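4. Comparing grippers on soft items

This is the fun part of the guide! Once the Flinder arm is mounted and homed (section 3), you can try both grippers on the same job and see how differently they behave. Cloth in a washbasin is a great first test - it folds, it bunches up, and the bowl walls limit how you can come in.

Before you start

Use a dry basin and keep the faucet closed for the whole session. Move the wrist slowly through its full range once by hand and check that the cable has enough slack at every angle.

CAUTION: Keep your hands out of the bowl while the arm is enabled. To move a cloth, press Hold first. 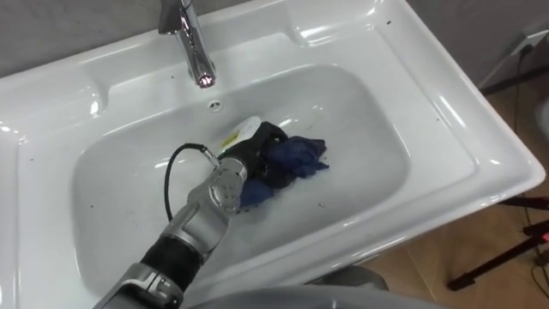
Figure 4-1. Gripper pressed into the cloth bundle, coming in from the lower left.

Running the comparison

1. Fit the Clenmont gripper and tighten the collar.
2. Load the profile SOFT-2 on the Bosum controller.
3. Drop the cloths into the bowl. Don't arrange them - a messy pile tells you far more.
4. Lower the gripper until it touches the fabric, then close it.
5. Lift straight up, clear of the rim, and hold for 8 seconds.
6. Write down whether the cloth stayed put, slipped or fell.
7. Do four lifts, dropping the cloths again each time.
8. Swap in the Sandoval gripper and repeat from step 2.

Note: If the controller shows code 3276, the wrist is pushing too hard against the bottom of the bowl. Press Hold, raise the arm a little and clear the code.

Note: Dark cloth on a pale bowl is easy for the camera to pick out. Glossy rims are harder, so try turning off one overhead light if tracking jumps.

Willy Wuyts and Azra Matić put this test together, and they'd love to see your results. Try a thick towel next, it's a whole different game! Settings for rigid items are in section 5.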